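Woveo Help Topics Ask Unanswered Tags Log in

We use cookies to remember your settings and count visits. By staying on this site you accept this. OK / Manage choices

How many hand-held gripper demos do I really need, and should I believe the numbers people post?

Asked 2019-07-29 in Data collection

I'm trying to teach an arm to do small kitchen chores. Moving a dish from one side of a table to the other, sorting dry beans into a tray, that level of thing. I don't have the arm for more than a few hours a week, so the plan is to record the examples by hand with a gripper tool that has a camera on it, then train on those and hope it carries over.

I've read the Dirberg write-up and the Psarras one. Dirberg says you can get a working pick and place from 15 demos. Psarras says don't bother below 800. Those can't both be right, and neither page says what counted as a success. I have 338 recorded so far, all on one table, and my results are bad in a way I can't describe very well. The gripper goes to the right area and then closes a little too early, or on the rim of the thing.

Before I spend another month of evenings on this: is it a quantity problem? Or is the whole idea of "just collect more" something people say when they have no better idea?

Also, does the background matter? One guide says hang a plain cloth, another says never hang a cloth.

3 answers

Answer 1 (marked as helpful)

Both figures can be right and both are close to useless to you. A demo isn't a unit of anything. Fifteen clean recordings of one dish in one spot will give you a policy that picks up that dish in that spot. Move the dish a hand's width and you find out what you bought.

I'd stop recording for now and do three things with the 338 you have.

First, watch them. All of them, at double speed if you must. I put this off on my own set and when I finally sat down I threw out 14 in the first evening. In most of those I had bumped the table on the way in. In a couple I had started closing the fingers before I was around the object, then corrected. If you do that often enough, early closing is what you are teaching. It sounds a lot like what you describe.

Second, check the timing between the video and the finger opening. If the finger width is logged even slightly ahead of the picture, the model learns to close early and no amount of extra data will fix it. Open and shut the fingers sharply a few times in front of something still, then step through and see if the number changes on the same frame as the picture. Also check that the markers on the fingers are found when the gripper is wide open as well as when it's shut. Mine dropped out near one end and the software filled in the gap without telling me.

Third, train on half of what's left and compare with training on all of it. Test both from the same start positions, and write those positions down before you begin. If the half set does as well as the full set, more of the same is a waste of your evenings.

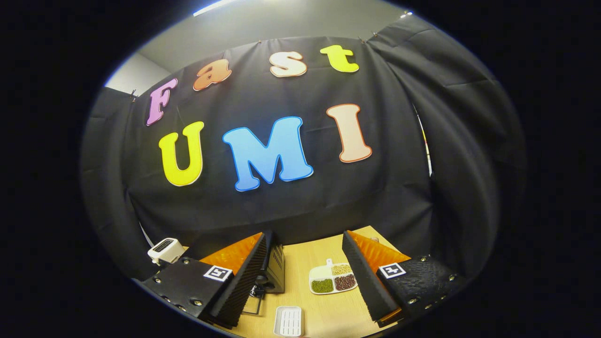 On the cloth, I'd say hang it while you are finding bugs and take it down once you think you have none. A black background keeps the room from changing on you between sessions, so when something breaks you have fewer things to suspect. But if your tool works out its position from the camera view, a big dark sheet gives it very little to hold on to. Check the track for jumps. Put something with strong edges and color on the cloth if it drifts. And be suspicious of any demo video shot only in front of the cloth it was trained with. I have made one of those myself and it looked great.

Keep more than one kind of object on the table from the start, too. With a single dish in view the model never has to choose anything.

Answer 2

Depends on your model. Bigger models need less data if they are pretrained. I used the Felley scripts with default settings and it was fine.

Answer 3

I agree with most of the first answer but not with deleting every messy recording. If all your demos are perfect, the arm has never seen what to do when it ends up a bit off to one side. Throw away the ones where you closed early. Keep the ones where you came in crooked and fixed it before closing. I'd even record some of those on purpose, starting from a bad angle.

Be careful with the beans. Piles of dry beans look like a good test because there are lots of them, but they shift each time you touch them, so it's hard to say whether the policy got it right or got lucky. Decide what counts before you run it. "Some beans ended up in the right compartment" is how people get to quote a high success rate. I'd leave the beans alone until the dish works.

As for the write-ups, the Psarras page was changed in February and the part about test conditions got shorter. Draw your own conclusions. I wouldn't plan around either number.

Comments (4)

> Asker here. Checked the timing as suggested and the finger log is ahead of the video. Not by much, but it's there in every recording I looked at. Going to shift it and retrain before I believe anything.

> Please post the result even if it's no better. This site is full of "will try, thanks" and then nothing.

> "It was fine" is doing a lot of work in answer 2. Fine on what task?

> Does the half versus full test mean anything if you only train each one once? My runs on the same data differ by more than that.

Get new answers in this topic by email. Enter your address Subscribe No thanks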